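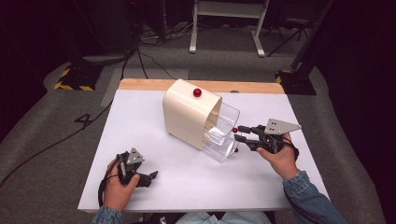

Section 4. Setting up stock locations

Do this before you import anything. If you've already imported, see 4.6, it's fixable but slow.

Sundier Stock needs to know where things live before it will let you book them in. A location is any place you'd send someone to look — a room, a shelf, a drawer. Locations sit inside other locations. You can go five levels deep, most small shops want three.

4.1 Before you start

You need an admin login (a staff login won't show the Locations tab at all). Label printer on and showing green in Devices. If yours is a Grodell, update the driver first, the old one prints the barcode too close to the edge and the scanner won't pick it up.

Have a rough plan of the room on paper. Any old scribble will do.

4.2 Adding the top level

1. Open Settings, then Locations.
2. Press New. Type a short name. SHOP, BACK, LOFT, that sort of thing.
3. Leave Parent blank.
4. Tick Counts towards stock. Leave it unticked for returns or repairs.
5. Save.

Repeat for each room. Don't put the address in the name, it goes on the label and makes the text tiny.

4.3 Adding shelves, cabinets and drawers

1. Open the room you just made.
2. Press Add inside.
3. Pick a type: Shelf, Cabinet, Drawer or Loose.
4. For Cabinet, enter the number of drawers. The drawers get made for you, numbered from the top.
5. Check the preview. BACK-C2-D1 means back room, second cabinet, top drawer.
6. Save.

Note: the numbering runs top to bottom and you can't reverse it. Several people have asked. It's on the list for November.

Note: a very small desktop cabinet is still a Cabinet as far as the system cares. Size makes no difference. If you only ever keep one kind of thing in it, set it up as a single Shelf and save yourself the labels.

CAUTION: do not rename a location while a stocktake is open. The count sheet keeps the old name, the totals go to the new one, and you'll get two half answers. Close the stocktake first.

4.4 Printing labels

1. Tick the locations you want. Select all works up to 500, after that do it in batches.
2. Press Print labels.
3. Choose the roll. Small roll for drawers, wide roll for everything else.
4. Print one. Scan it. Then print teh rest.

Step 4 matters. A full roll of bad labels is 258 in the bin.

Stick drawer labels on the front face, flat, not round a curve. On clear plastic use the white backed labels, the see-through ones don't scan well. Wipe the surface down first and let it dry.

If the scan brings up the wrong location, you've probably got two with the same short code. Search the code in Settings and change one of them, then reprint both.

4.5 Setting minimum levels

Optional but worth doing for anything you run out of.

1. Open the item, then Levels.
2. Choose a location from the list.
3. Type the minimum. 30 is the default, change it.
4. Choose who gets the alert. More than one name is fine.
5. Save and close.

Alerts go out overnight. There's no instant alert unless you have the Nurby add-on switched on — see section 9.

CAUTION: setting a minimum on a whole room AND on a drawer inside it sends two alerts for the same item. Pick one.

4.6 If you imported first

Everything will be in a location called UNSORTED. You can move it in bulk.

1. Export UNSORTED as a spreadsheet.
2. Fill in the Location column with the full code, dashes included.
3. Save as CSV. Not as a workbook, it'll be refused.
4. Go to Import, choose Move only, and upload.

Rows that fail come back in red with a reason next to them. Nearly always a missing dash or a space on the end. The Brandão branch had 2899 lines to shift and did them in one upload, so don't bother spliting the file.

Leave the browser tab open untill the bar finishes. Closing it stops the move where it is, and you'll have to export again to see what's left.

Section last checked 18th August, Graciela Ledesma. Corrections to the support inbox please, with the section number in the subject line.

Next: Section 5. Suppliers and reorder codes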